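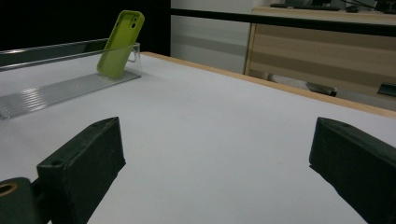
Section 5. Setting up the Wodier case holder

5.1 What this section covers

This section covers unpacking, placing, filling and cleaning the Wodier clear holder for phone cases. Setting up the price strip is in Section 6. Wall mounting is not covered in this manual. The Wodier is a tabletop holder and has no screw holes.

Read 5.2 and 5.3 before you take the holder out of its sleeve.

5.2 Names of the parts

Back panel: the tall clear sheet that the cases lean against.
Base: the flat ribbed section at the bottom. The ridges face up.
End lip: the short upright piece at one end of the base. It forms the end pocket.
End pocket: the space between the end lip and the back panel. It takes one case, standing upright.
Top rim: the upper edge of the back panel. Do not hang anything from it.

The holder comes in one piece. If any part is loose when you open the box, do not glue it. Write to Broltamow parts service and quote part number 3159.

5.3 Before you start

You need:
a level table or counter
two clean microfiber cloths
lukewarm water and a few drops of dish soap
the cases you want to show

CAUTION: Do not use glass cleaner, rubbing alcohol, acetone or any spray that contains ammonia. These can leave fine cracks in acrylic. The cracks may not show until the next day and cannot be polished out.

CAUTION: Do not use paper towels on the back panel. They scratch.

5.4 Unpacking

1. Lay the box flat and cut the tape along the long side. Keep the blade shallow.
2. Slide the holder out in its sleeve. Hold it by the base.
3. Peel the protective film from both faces of the back panel. Start at a corner of the top rim and pull slowly toward the base. If the film tears, lift the next piece with a fingernail, never with a blade.
4. Peel the film from the end lip, inside and outside. The inside piece is small and easy to miss.
5. Check the ridges of the base for bits of film and packing dust. Brush them out along the ridges with a dry cloth.
6. Keep the sleeve. You will want it if the holder goes into storage.

Note: The film pulls dust out of the air as it comes off. Wipe the panel after peeling, even if it looks clean.

5.5 Placing the holder

1. Wipe the tabletop and let it dry.
2. Set the holder down with the ribbed base flat on the table. Lower it straight down. Do not drag it, as grit under the base will mark both surfaces.
3. Turn the holder so that customers see the fronts of the cases and the back panel is farthest from them. It does not have to be square to the table. On a long counter a slight angle toward the door often works better, and it moves the reflection on the panel off to one side.
4. Keep the whole base on the table, well back from the front edge.
5. Press down lightly at both ends. If the holder rocks, move it. Do not put folded card under one end.

A plain white top suits the holder well. Colored cases stand out against it, and the ridges pick up light instead of the color of the table. On dark tops the ridges show dust sooner, so plan on cleaning more often. Wood tops are fine if the surface is sealed.

CAUTION: Do not place the holder in a sunny window. Clear acrylic stands up to light for a long time, but many soft phone cases yellow or go tacky.

5.6 Putting a case in the end pocket

Fill the end pocket first. It holds the case that you want people to notice, and it fixes the spacing for the rest of the row.

1. Choose a case in a strong color. Lime green, orange and bright blue all read well from across a room. Clear cases nearly disappear in this holder and belong in the Lenis tray (Section 8).
2. Wipe the case. Fingerprints show more on smooth matte finishes.
3. Hold the case by its sides with the camera cutout at the top and the back of the case facing the customer.
4. Lower the bottom edge behind the end lip until it meets the base.
5. Let the top lean back gently against the clear panel. Do not push it flat.
6. Step back and look at it from the customer side. The bottom of the case is seen through the plastic and its color will look a little duller there. That is normal. If it looks cloudy, there is still film on the lip. Go back to 5.4, step 4.

The widest case that fits the end pocket is 91 mm. The tallest case the back panel will support is 162 mm. Larger cases will stand, but they tip when someone brushes past. Wallet cases with a front flap are too thick for the pocket. Use the open part of the base for those, flap closed.

Note: The case may settle at a slight tilt, with its top leaning to one side. Lift it out and set it down again if this bothers you. A small tilt does not affect how steady it is.

5.7 Filling the rest of the holder

1. Work from the end pocket toward the open end.
2. Stand each case on the ridges and lean it on the back panel in the same way as the first.
3. Leave a finger's width between cases. Shoppers need room to take one out without pulling down its neighbor.
4. Face all the camera cutouts the same way.
5. Stop before the last bit of the base at the open end. There is no lip there, and a case set right at the end can slide off.

You do not have to fill the row. One case in the end pocket, with the base left clear beside it, is a good way to show a new arrival. The Boateng counter kit is sold for this purpose and uses the same holder with a shorter price strip.

5.8 Cleaning

Daily: dust the ridges with a dry microfiber cloth. Wipe along the ridges, not across them.

Weekly:
1. Take out all the cases.
2. Dampen a cloth with soapy water and wring it well.
3. Wipe the back panel from top to bottom, front and back.
4. Wipe the end pocket with the cloth folded over one finger.
5. Dry everything with the second cloth. Water left between the ridges dries to white lines.
6. Put the cases back once the holder is fully dry.

If white lines have already formed, lay a damp cloth on the ridges for five minutes, then wipe and dry. Repeat for heavy marks. Do not scrape.

5.9 Common problems

The case slides forward.
There is soap or polish on the ridges. Wipe with plain water and dry.

The case falls sideways.
It is too narrow for the pocket, or it is a very soft silicone case. Slip a sheet of stiff card inside to give it shape.

Strong glare on the panel.
Turn the holder a few degrees. If that does not help, move it out from under the ceiling light.

Small scratches on the top rim.
Light scratches can be left alone – they show only when the light strikes the rim directly. For deeper ones, use a polish made for acrylic and try it on the back of the panel first.

A crack where the lip joins the base.
Stop using the end pocket. The holder can stay in use with cases along the base while you wait for a new one.

5.10 Storage

Clean and dry the holder, slide it back into its sleeve and store it lying on its back panel with nothing on top. Do not stack holders without sleeves between them.

Section text: Philomena Opoku. Checked by Obed Agbeko, Broltamow parts service. Revised 2025-06-27.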